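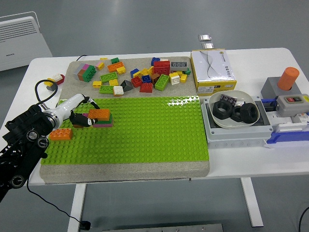

Chapter 2
Modules, Joints and Tolerance

Terms introduced in this chapter: module, nominal size, actual size, joint allowance, datum, course, bond, lap, perpend, closer, gauge rod.

Chapter 1 treated the wall as a solid body that carries load to the ground. In this chapter the wall is treated as an assembly of units. The strength of the units and of the mortar is set aside until Chapter 5. What matters for now is size: how large each unit is meant to be, how large it turns out when measured, and where the difference goes.

A module is a unit of length chosen as the basis for all the main dimensions of a building. Once it has been fixed, wall lengths, opening widths and floor heights are set as whole multiples of it wherever possible. The designer gives up some freedom in choosing dimensions. In return, units from different makers can be laid out on the same grid, and a drawing can be checked by simple division.

Nominal and actual size

The nominal size of a masonry unit is the space it takes up on the grid, including its share of the joint. The actual size is the size of the unit itself. The difference between them is the joint allowance. A unit ordered by its actual size but drawn by its nominal size, or the reverse, will produce a wall that does not close at the corner. This error is common enough that most drawing offices now require the word "nominal" or "actual" after every unit dimension in a schedule.

The joint has two duties. It bonds one unit to the next, and it takes up variation in the units. Fired clay shrinks in the kiln, and the amount of shrinkage depends on the clay, the temperature and the position in the stack. Two bricks from the same firing can differ in length by more than the eye would suggest. A dry-assembled unit with no mortar has no such reserve, so the whole burden of accuracy falls on the mold.
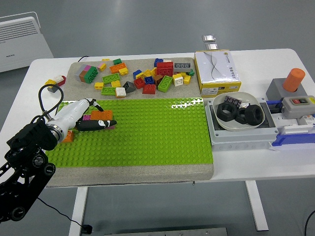
Variation within a single unit is seldom a problem. Variation that repeats in the same direction is. If each bed joint is laid 2 mm too thick, a wall of 33 courses, counted with the joint beneath each one, will finish 66 mm above its intended height. No single joint would look wrong. The remedy is to measure every course from one fixed level, called the datum, and never from the course below. A gauge rod marked with the course heights does this with little effort - provided that it stands on the datum and not on the footing, which may be uneven.

Bond and lap

Bond is the pattern in which units overlap from course to course. Lap is the horizontal distance by which a unit extends past the vertical joint, or perpend, beneath it. If perpends line up through several courses, the wall acts as a set of separate columns with little to tie them together. In running bond the lap is half a unit. Other bonds use a smaller lap and need a cut unit, the closer, near each corner to restore the pattern.

Bond and module must be chosen together. A wall whose length is a whole number of half units can be built in running bond with no odd cuts. One that falls between multiples will need a cut unit in each course, or a slight change in the width of the perpends. The second method is preferred where the difference is small and can be spread over a long run.

Case material for this chapter

The worked problems at the end of the chapter use the drawings for the Prildale pump house, a single-story building with two door openings and a plain parapet. Alcantara and Benavides prepared the original layout on a modular grid. A later revision by Abernathy moved one opening off the grid, and the effect on the bond is examined in Section 2.4. Students should have the unit schedule at hand before starting that section.

2.1 Choosing the Module

A module that is too small places almost no limit on the designer and so brings little benefit. One that is too large forces rooms and openings into sizes that do not suit their use. The choice usually begins with the unit that is hardest to cut. In a masonry building this is the block or brick. In a framed building it is more often the sheet material used for lining, and the stud spacing follows from it.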